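Open Day at Misum: The Pictures

Posted May 15, 2019

We had such a good day at the Misum open house, and so many people asked for pictures afterward that I decided to put my favorites on one page. For anybody who missed it, the lab opened its doors to families, students and neighbors, and 785 people came through (that's from the clicker at the front desk). There were seven stations spread over two floors, plus a snack table that ran out of lemonade before lunch.

I could have filled a page with every one of them, but I spent most of my time at Station 7, the tidying demo. Picking up trash sounds like the dullest job in the house, and I heard more gasps in that room than anywhere else in the building! The kids at the front sat so still that their parents started taking pictures of them instead of the robot.

The setup was simple. A carpet, some wooden furniture, a wastebasket and a floor that needed cleaning up. The team from Stelorow ran a fresh round every 20 minutes or so, and I stayed for more of them than I planned to.

One hand for the basket, one for the trash

I love how much this looks like the way a person would do it. The left arm has the wastebasket and the right one has a crumpled white tissue or paper wad, held just above the carpet. There's a little white and blue box lying right underneath it. A tissue is a tricky thing to pick up, the engineers told us, as it has no real shape and gives way as soon as you squeeze it. 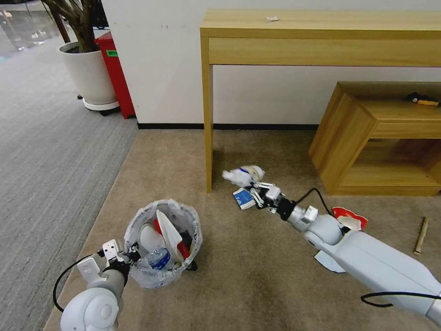 Getting it in

Dropping something into a basket is a step most of us never think about. The hand has to be over the opening, and the bag can easily catch on a finger on the way out. One man behind me kept whispering "let go, let go" at every single round, and by the third one half the room was doing it with him.

The Stelorow people talked us through what they were working on for this part. Last year's version, they said, would stop and wait above the basket for a long time before it made up its mind. They played a clip of it on a laptop and it really was painfully slow – one piece of paper took 126 seconds from floor to bag. The whole room groaned, and then everybody clapped for the new one.

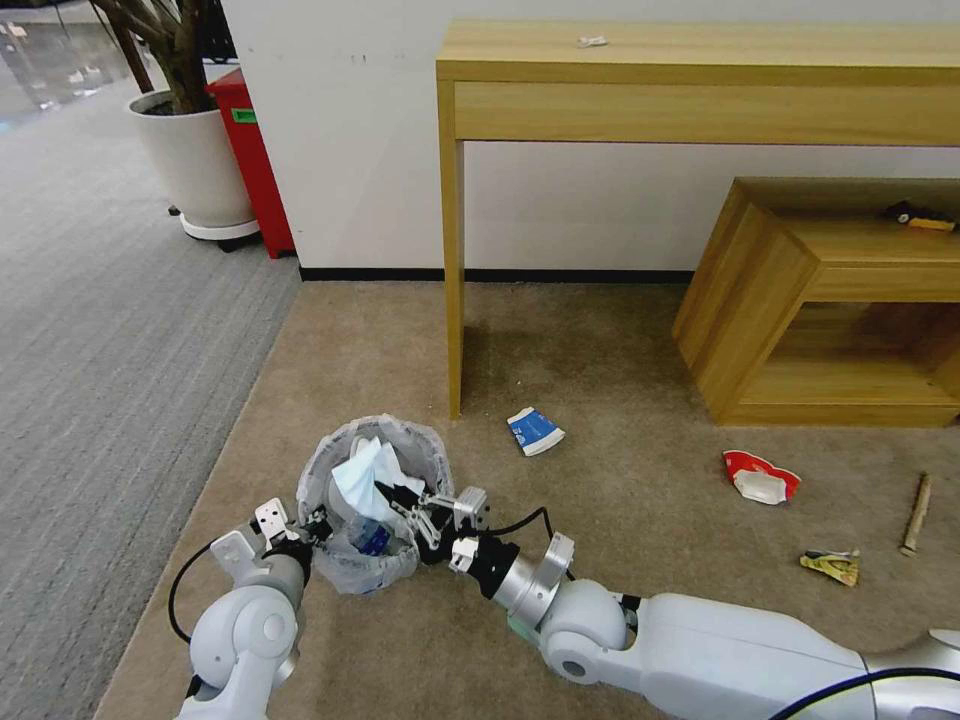

Right hand at the mouth of the basket, with more litter still waiting on the carpet.

After that I squeezed in closer to the rope, which was a good move. From the back you miss the small stuff, like how the wrist turns before the fingers close.

Bottles were the crowd favorite. They're smooth and they roll, and anybody who has chased one across a car floor knows how annoying that gets. I really like this next shot, with the clear bottle held near its cap and the base pointing up and away. The other gripper has the rim of the basket, which is tilted a bit. A girl next to me wanted to know if it could open the bottle too. Not yet, was the answer, but they wrote her question on the whiteboard with all the others. 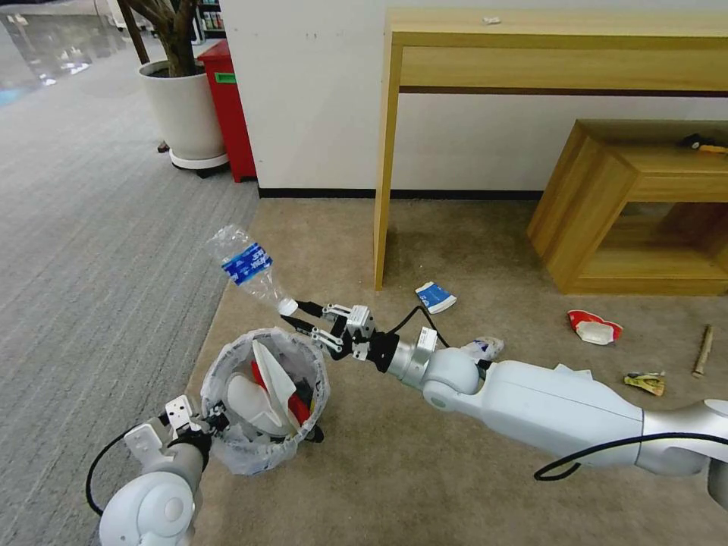

STATION 7 – QUESTIONS AND LEFTOVERS

The question board filled up fast. Could it sort recycling? Would it do a teenager's bedroom? What happens if the dog walks in? I copied down as many as I could and the team has promised to answer a bunch of them in the May newsletter.

We also got to try the job ourselves with a pair of long kitchen tongs, one hand only, 60 seconds on the clock, on a practice mat out in the hallway. I was terrible at it! Paper cups are fine until you press too hard, and flat things just slide away from you. I came back into the room with a lot more respect for that right hand.

My last picture has a really full basket in it, blue and white cup and all. There's a crushed red and white cup on the carpet next to it, and a thin wooden stick farther over. The stick got a lot of discussion in the room, and several people had bets going on whether thin things or soft things are harder.

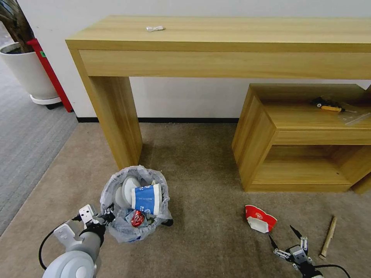
Will there be another open day?
Next spring, in the same building. The Koster and Wodska teams have both asked to bring a station of their own, so plan on a longer visit, and sign up for the newsletter if you'd like to hear when the date is set.

Thank you to everyone who came, asked questions and waited so patiently on the stairs. If you took pictures of the other stations, please send them over and I'll add them to the page.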